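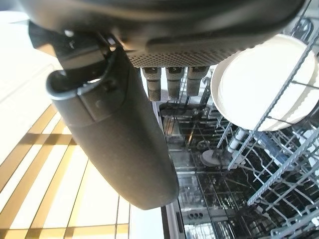 The gripper, up close

Marking essays again tonight, lovely people! Eleven on whether the House of Lords should be elected, and I'm enjoying them far more than I expected to.

Usman's is the pick so far. He starts with the Parliament Acts and how the Lords can delay most bills but can't block them for ever, then builds from there (bless him, he's used footnotes).

Angeliki went for an appointed house with fixed terms. Not my view, but well argued. 500 words over, mind!

More tomorrow, kettle's on.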